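Shelf Stocking and Facing Assistant — Part Time
Jestdale Dry Goods, Sosa Street shop
Reports to: Evdokia Economou, stock lead

The post covers the dried pasta and bagged snack shelving at the Sosa Street shop. Most of the stock is in soft plastic packaging that creases, slides and leans. Applicants should be comfortable handling it for a full shift.

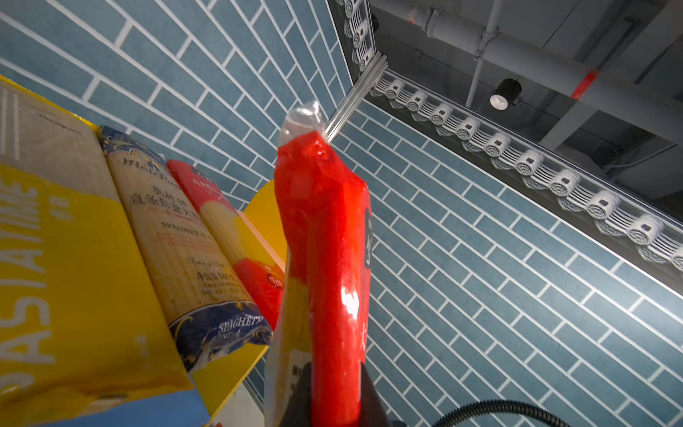
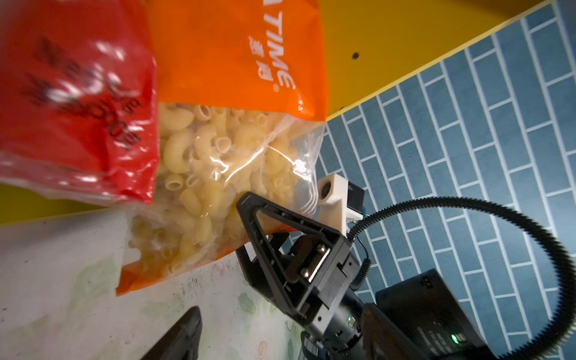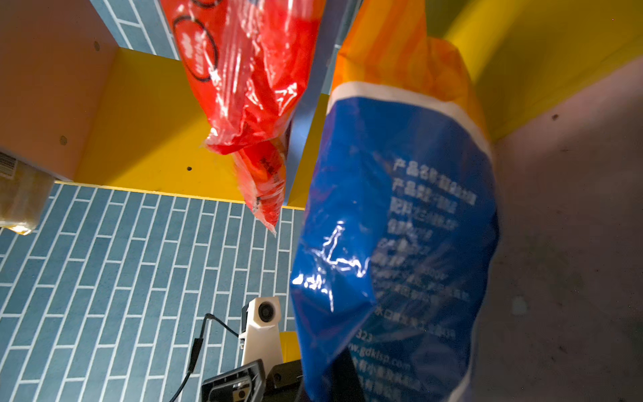 Bagged stock at the yellow shelving, blue tiled wall behind.

Duties

Fill and face the shelves from the stock list. Long pasta is shelved upright, printed side out. Short pasta such as macaroni goes with the clear window visible where the pack has one.
Check each bag for splits at the seals before it goes out. Split bags go in the returns crate and are entered on the Nulto sheet with the pack weight.
Rotate by date, oldest to the front. Packs are mostly 400 g and 600 g and are not to be mixed in one row.
Read labels in English and Chinese well enough to match a pack to its line on the stock list. A printed character guide is supplied — fluent Chinese is not required.
Wipe down shelf boards and the work surface at the end of each shift.

Hours and terms

18 hours a week, early shifts, starting at 6:30 a.m. Fixed term from June, with a review after 2 months. Paid breaks. Work shoes and gloves are provided. Pay is by the shop scale, available on request.

Requirements

Able to stand for a full shift and to work at both low and high shelves.
Accurate written counts. Applicants will complete a short stock sheet during the interview.
Previous retail or warehouse work is useful but not essential. Training on the Lesard ordering system is given in the first week by Flynn Dunstan.

How to apply

Send a one-page summary of work history and the name of one reference to Beverley Tomoana at the shop office, or leave it at the front counter in an envelope marked "Shelf Assistant." State any mornings you cannot work. Interviews are held on site with Evdokia Economou and Jihad Azar and take less than an hour.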